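Home Programs Calendar Teams Lab Hours Join Contact

Call for participants: Cup and Basket student project, Purkomberg Robotics Club

The Purkomberg Robotics Club is taking applications for its winter student project. We are looking for people to operate hand-held grippers, record short manipulation tasks, and help turn the recordings into training data for a small two-arm robot. Places are open to high school students aged 16 and over and to first- and second-year college students. You do not need to be a club member when you apply.

The project is led by Meenakshi Maurya, who teaches the club's manipulation class. Hideaki Hamada looks after the hardware and the recording computers. Yasuo Wada runs the data review sessions.

What the project is

The task is simple to say. An operator picks up a cup from the table with one gripper and puts it in a wire basket. The other gripper is there to steady the basket or to take over a cup that is out of reach. We record the task many times with different cups, different starting places and different operators. The recordings are then checked, labeled and used to train a policy, which is run on the robot in the second half of the project.

The club finished a first set of 232 recordings in December. The set has too few operators in it, and the policy trained on it copies the habits of those few people. It reaches for the cup from the same side nearly every time. We want people with different hand sizes, left-handed people, and people who have never held one of these grippers before.

What participants do

Participants are split between three jobs and move from one to the next during the project.

Operators stand at the front of the table with a gripper in each hand and carry out the task at a steady pace. You will practice before anything is recorded. Most people are comfortable by the end of their first session.

Reviewers watch each recording from both gripper cameras and the overhead view, mark the moment of grasp and the moment of release, and flag anything that has to be thrown out. Common faults are a hand in front of the camera, a cup that tips on release, and a basket that has moved since the last reset.

Builders print and fit finger blocks, replace worn inserts, check cables and keep the parts log. If you want to learn CAD, this is the job to ask for. We changed the finger shape twice last year and expect to change it again.

Cups and basket, operator's side and gripper views:

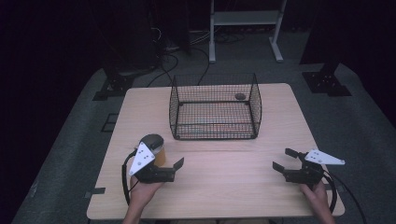
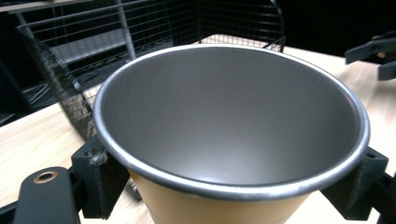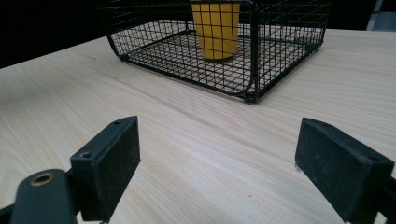

Purkomberg, January 24, 2021

The project runs for 5 weeks. Each participant is expected to give 80 hours in total, including training, and to keep a written log. Sessions are held in the afternoon and early evening. When you apply, tell us which hours you can't do. We can work around a part-time job or a sports team if we know at the start. We can't work around it if we find out in the second week.

Who should apply

We are looking for people who are patient with repeated work. An operator may do the same movement for a full session with a short break in the middle. If that sounds bad to you, apply as a reviewer or builder and say so on the form. We will still ask you to try the grippers at least once.

You should be able to:

- stand at a table for up to an hour at a time
- hold a gripper in each hand without pain in the wrist
- follow a written procedure and write down when you did not follow it
- get to the lab on your own

Programming is useful but not required. People who know some Python will be asked to help Yasuo with the review scripts. Experience with 3D printing, soldering or cable repair is also useful. Please do not leave these things off the form if you learned them at home.

What you get

Participants receive a travel and meal payment of $365, paid in two parts, the first at the halfway point and the second when the log is handed in. College students may be able to count the hours toward a practical course. Ask your department before you apply, as the club can't arrange this for you. High school students get a signed letter stating the hours worked and the jobs done.

Everyone who completes the project is listed as a contributor on the final dataset unless they ask not to be. You may also join the team that presents the project at the Drurau student robotics day.

Recording and privacy

The cameras record the table, the grippers, and the hands and forearms of the operator. They do not record sound. Please take off rings, watches and bracelets before a session, and wear plain sleeves or push them up. The recordings will be shared with other student groups. Participants under 18 need a form signed by a parent or guardian before their first session as an operator.

Lab rules

Closed shoes are required. No food or drink at the table. Watch your feet behind the table, where the cables are. Do not move the stands or the tape marks. If you bump either one, stop and tell the person running the session so that the cameras can be checked before recording starts again.

How to apply

Send one page, in plain text or as a PDF, with:

- your name, age and school
- which job you would like first, and why
- the hours you can't work
- which hand you write with
- any building, repair or programming work you have done, paid or not

We do not need a résumé or a grade report. Applications are read in the order they come in, and we will answer all of them. People on the short list will be asked to come in for a short visit to try the grippers and see the lab. The visit is not a test of skill, and a dropped cup will not count against you.

Send applications to Danica Brabec at the club office. Questions about the hardware can go to Hideaki, and questions about school credit letters to Ourania Liapis.

Contact: Purkomberg Robotics Club, club office, ground floor
© Purkomberg Robotics Club
Back to top

Recent items
Jateck beginner build class: new places open
Parts log: how to fill it in
Zariņš line-following contest, rules and entry form
Notes from the Drurau student robotics day
Lab hours during exams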